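Clearing the worktop: peelers and cans

Y-shaped peelers jam drawers because the two prongs catch on everything. Keep yours by the sink and put it back after every use.

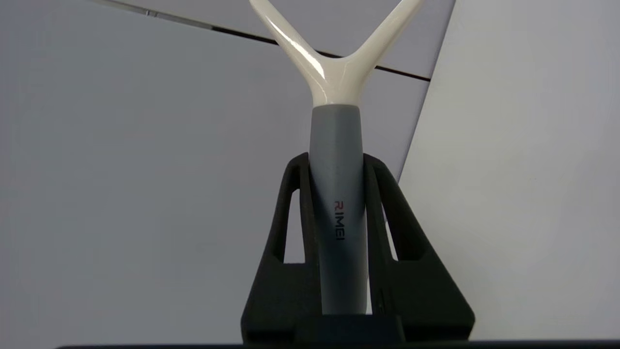
Cream-white Y-shaped head, grey handle marked RIMEI.

Before wiping down, take everything off except what you are using that day. A white top shows every drip, so use a damp cloth first and a dry one after.

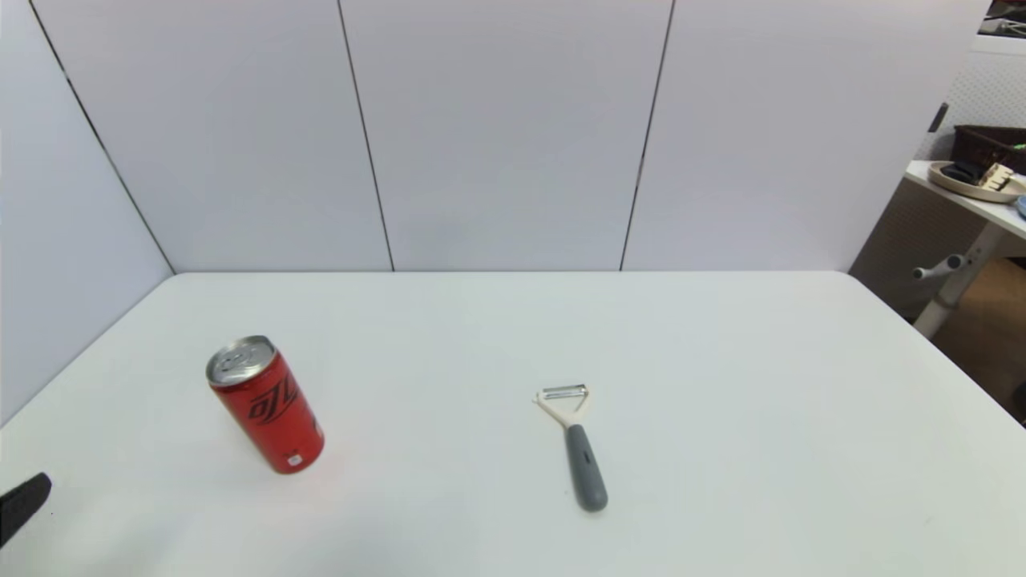 Drinks cans

Slim cans fall over easily in a fridge door. Stand them on a flat shelf, 12 at most, and leave the tabs alone until you want a drink.
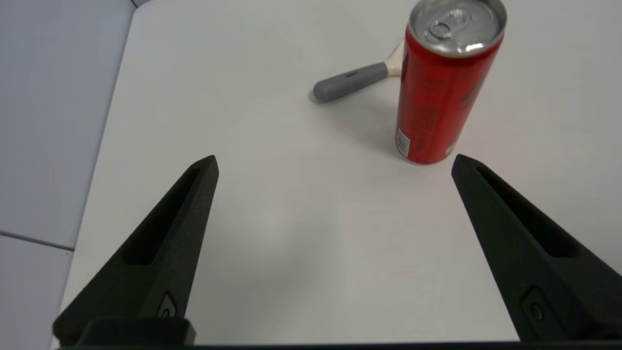 Rinse the lids as well - shop dust collects inside the rim. A drop of washing-up liquid in 200 ml of warm water is plenty.

Peelers need a rinse straight after potatoes, as the starch sets hard. Dry the blade with a tea towel and it won't spot.
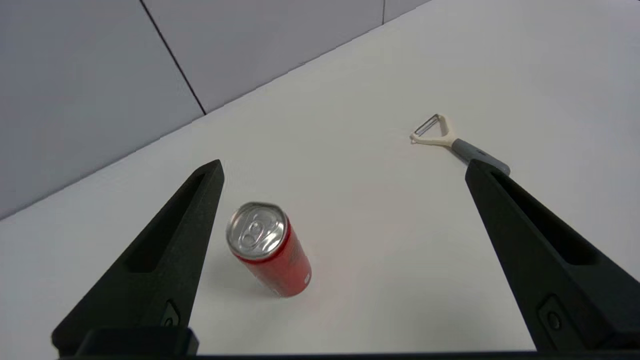 Alcides Valderrama: I keep an old toothbrush for the peeler blade and use the same one round the can rims. Soak it in January and again in summer, then bin it.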